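From: Rania Hamdy
To: domovach-list
Subject: Re: Sorting rules, liners and caps

The liner question first, as it affects the order for February. The thin pink liners fit the small beige can with enough length to fold over the rim. Keep the fold. A liner pushed down inside the can slides under the first heavy bottle.
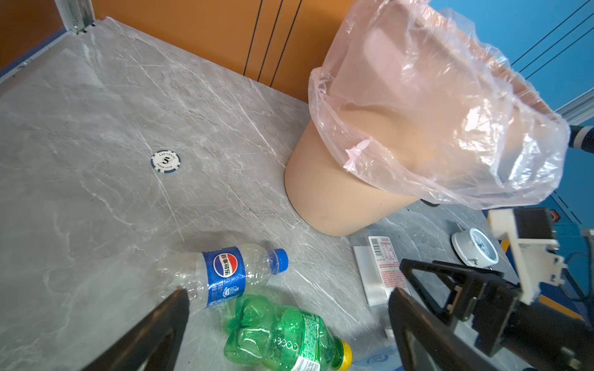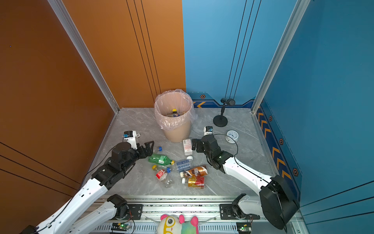 On the items themselves, quoting the earlier message:

> Loteo wrote:
> Do caps stay on the bottles or come off? The Falden sheet says
> off, the Cherkaoui sheet says on. Also, do milk cartons go in
> with the plastic? I have 28 bottles in the hall and would like
> to do this once.

Caps stay on. The Falden sheet is the old one and should be thrown out. A loose cap is small enough to drop through the sorting screen and ends up as residue. If you already have loose caps, screw them back on any bottle that takes them, whatever the color.

Labels can stay on too. Empty the bottle, flatten it lengthwise, then cap it. Clear and green go in the same bag.

Cartons are separate. Rinse, open the top, fold flat, and stack them in the paper bin by the stairs.

For your 28: at 7 flattened bottles per liner that is four liners. I would not go to 10, the seam gives out on the stairs. I can leave a roll at your door after 5.

Rania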